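Filed under: Eating Out > City Breaks > How-To

How to Find a Decent Dinner in a City You Don't Know

You have been walking since breakfast. Your feet hurt, your phone is at nine percent, and everyone you are traveling with has stopped speaking in full sentences. It's at this point that most people choose a restaurant, and it shows.

I spent my first three evenings in Mollach eating badly within sight of the cathedral. On the first I had a seafood risotto that had been introduced to seafood but hadn't kept in touch. By the fourth I had a system, and I have used it in every town since, with only one serious failure (Clendum, in July, a fondue).

Step 1. Pick the neighborhood before you pick the restaurant

Do this in the morning, while you still have judgment. Find the main square on a map and draw a line 600 meters out from it in whichever direction the hotels thin out. You want the streets with a pharmacy, a hardware store and a school. People who buy their light bulbs on a street tend to eat dinner near it too.

In Mollach that meant crossing the river to Rangel, a district the guidebook covers in one line, most of it about parking. I ate there four times.

Step 2. Eat when the town eats

Ask at your hotel what time the person at the desk has dinner. Don't ask what time restaurants open, which is a different question with a much sadder answer. If the town eats at nine and you sit down at six, you'll get the lunch soup and a waiter who is still putting on his apron.

Hungry before then? Have a snack at five. A slice of something, standing up. You're an adult and can spoil your dinner a little.

Step 3. Read the menu from the street

Give it one minute. Things I like to see:

- One page, or one page and a chalkboard
- A dish you'd need to ask about
- Prices that end in whatever local prices usually end in
- The same vegetable turning up in several dishes, which tells you what was good at the market

Things that make me keep walking:

- Flags
- A laminated album of the food
- Sushi, pizza and schnitzel under one roof
- A man outside who calls you "my friend"

The man outside may be a lovely person. Wish him a good evening and go. 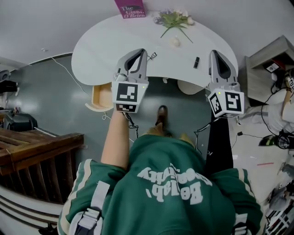 Sebastião Batista wrote in to say that I'm unfair to the man outside, that his own favorite grill in Kunilard has had one for years, and that the lamb there would make me take it all back. He also thinks the flag rule falls apart anywhere near a harbor. I'll give him the harbor. The lamb I would have to check in person, and I've told him so.

Step 4. Treat online ratings like weather forecasts

Useful, but look out the window as well. A place with 1720 reviews next to a famous fountain mostly tells you that the fountain is popular. I sort by newest, skip the ones that complain about the wait, and look for people who mention a particular dish. "Amazing vibes!!" is no help to me at all. "Get the rabbit, skip the potatoes" is worth a bus fare.

Watch the middle scores too. Someone who gives a restaurant 3 out of 5 has usually thought about it, and may even have been sober.

Step 5. Have a backup, and call ahead

Small places fill up. Twenty-two chairs is a normal size for the kind of room you're after, and twelve of them belong to somebody's cousins. Call in the afternoon – most kitchens are quiet between lunch and dinner – and keep your sentence short: name, number of people, time. If your language skills run out, ask the hotel to call for you.

Then choose a second place no more than 200 meters from the first. Any farther and the group will mutiny on the way and you'll end up back with the flags.

Step 6. Order like you mean to come back

Start with whatever is on the chalkboard. If there isn't one, ask what's been selling tonight, a question that gets a straighter answer than "what's good here?" Everything is good here, sir. It always is.

House wine is fine. Order the small carafe first and promote it if it behaves. Skip dessert if the list looks like it came out of a freezer truck (molten chocolate cake, tiramisu in a glass, lemon sorbet inside a lemon) and walk somewhere for ice cream.

A note on bread: in some towns it's free, in some it's a cover charge, and in Clendum it arrived with the fondue and was the best part of the meal. Check the bottom of the menu before you get indignant. I once argued over a bread charge for ten minutes and then found it printed in four languages beside my elbow. I left a very large tip.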